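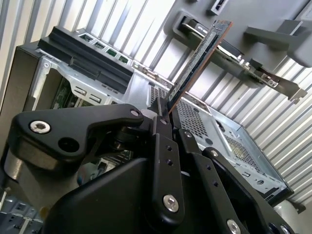

Reviews > PC Cases & Parts

Custley open chassis, silver, 149 dollars

Quick one, I have to get the old machine sold by tonight. Had this case for more than 30 days now and moved the whole build over in one long evening.

Good stuff first. Bare metal, no paint to scratch, no glass panel to worry over. Lay it on its side with the cover off and you can get a card in without skinning your knuckles. I'm always nervous with the thin ones. Hold it low, keep your fingers off the contacts, take your time. In my old Jakby tower I had to go in blind past the power supply. Not here. Lots of room.

Edges are mostly ok. One sharp spot near the back, found it with my thumb. Two minutes with a file.

Now the gripes. Screws. You get 6 spares and they are soft, I stripped one on the first turn. Bought my own. The manual is one folded sheet and the drawing for the drive tray is for a diffrent model, pretty sure. Emailed them. Got a reply from a Britta Buschmann with the right page attached, so points for that, but put it in the box please.

Also it's loud. Thin side panel, and it hums along with the fans. I stuck foam tape down the long side, better now. My sister-in-law Noemí has the same case under a desk on carpet and says hers doesnt hum at all, so maybe it's my floor.

Weight is fine empty. Full of drives, get help. No handles.

Cards seat well. I did have to loosen the bracket screw on one, wiggle, tighten again. Same with the second slot. After that everything lined up and the machine saw all 32 gigs of memory and both cards first boot.

Would I pay full price again? Hmm. At 149 I'd look at the Rostance one too, it comes with better screws and a real manual, but less room inside. If you swap parts a lot get this one. If you build once and shut the lid, save your money.

Four stars. Would be four and a half with decent screws.

Posted 7 June 2026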